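Let the robot learn from the wrong computer

By Ermira Karagiannis
Jan 31, 2026

I've spent a good part of my working life around old desktop computers, first fixing them and lately pulling them apart for parts and metal, and I want to make a case for a way of teaching robots that sounds a bit daft when you first hear it. Train them on mess. Use the old towers, the ones with cables draped over everything, and stop tidying up first.

Aileen Barredo and I have been arguing about this since December, mostly over tea and mostly at the top of our voices. Her Sestodero project is trying to get a robot arm to take parts out of used computers, and she's had it working on towers with the side panel off.

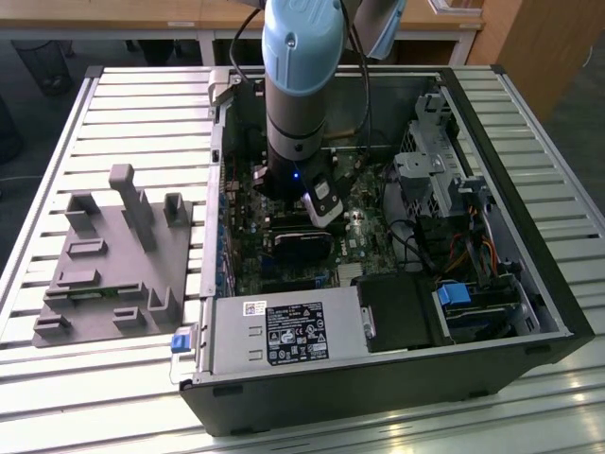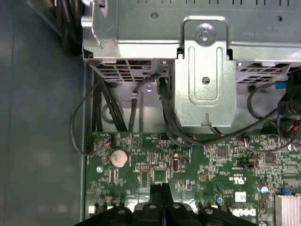

The method is simple enough to explain to a neighbour. A person guides the arm through a job by hand, over and over, while the cameras and the joint positions are recorded. A learning program then studies those recordings and tries to produce the right movement from whatever it sees. You don't write out a rule for every screw and clip. You show it, and show it again, and hope it picks up what the showings have in common.

Everyone in this line of work agrees on that much. The quarrel is over what to show it.

The usual answer is to start clean. Take one model of computer, clear the cables out of the way, put it in the same spot each time, and collect a big stack of near-identical recordings. The learning goes quickly, the success rate climbs, and you get a lovely graph. I understand the appeal! I've made that graph myself. Then somebody brings in a tower with a ribbon cable lying across the slot, and the arm goes for the place where the slot used to be.

Aileen's team did something I wish more groups would do, and ran the two approaches side by side. For the first set they recorded 3000 demonstrations on one tidy machine in one position. For the second they recorded only 1253, but spread them over every old tower they could get from the Trultcombe recycling depot, shifting the case between goes and leaving the wiring however it happened to fall. Same arm, same learning program, same people doing the guiding.

On the tidy machine, the first set won, and it wasn't close. If you had stopped the study there you'd have gone home happy with the wrong answer. But they also kept 30 towers aside that neither version had ever met, and on those the smaller, messier set came out well ahead on every part they tried. Less than half the recordings, better results on strange machines. I read that page three times.

Now, one study on one bench is one study on one bench. Aileen is the first to say so, and she's quite stern about it. The arm still makes a hash of stiff clips, and it is slow. It can't tell that a cable is snagged until it's already pulling on it. The messy set also took far more labour per recording, as you'd expect when each new case has its drive cage held in by a slightly different bit of bent metal. Her colleagues at Fisotside, who build the sorting lines, have pointed out that time spent swapping towers could be spent recording more of the easy stuff, and that's a fair point if your line only ever sees one model.

I just don't know any line like that. The stuff that comes in for recycling is a jumble by nature. Two towers from the same maker, a year apart, will have the drives in different places and the latches in different colours. Somebody has added memory, somebody else has lost half the screws. A person with a month's practice handles this without thinking, since their hands have been in so many different cases that the next one is never a complete stranger. I think the robot deserves the same schooling.

The part of the report that pleased me most was a small one, buried near the back. The team went through the 174 failures from the held-out towers one at a time and sorted them by what went wrong. The arm trained on the tidy set tended to fail in one grand way: it went confidently to an empty spot and closed on nothing. The one trained on the messy set failed in smaller ways. It would reach the right part and slip, or it would come in at a poor angle and stop short. Those are failures you can work with. A slip might want a better fingertip, and a bad angle might want a few more demonstrations from that side. Going to the wrong place altogether leaves you with very little to fix except the whole plan.

That kind of sorting is dull work, and I'd love to see it in every paper. A single success rate tells me who won. A good list of failures tells me what to try next week.

There's a second argument for mess, and it has to do with the people doing the guiding. When you repeat the same motion on the same machine all afternoon, you stop watching. Your paths get lazy and identical. Change the machine and you have to look again – you hesitate, you correct, you back out from under a cable and come round the other way. Those little recoveries end up in the recordings, and a robot that has seen a recovery has at least some chance of making one. I can't prove that's where the gain came from. Aileen wants to test it properly by keeping the towers varied and cutting the recoveries out, and I've put my name down to help with the guiding.

She's also been talking to the Bañez workshop about borrowing their pile of small-form office machines, which are horrible inside, all folded brackets and no room for your knuckles. My guess is that the arm will do badly on them at first. I can't wait to see exactly how.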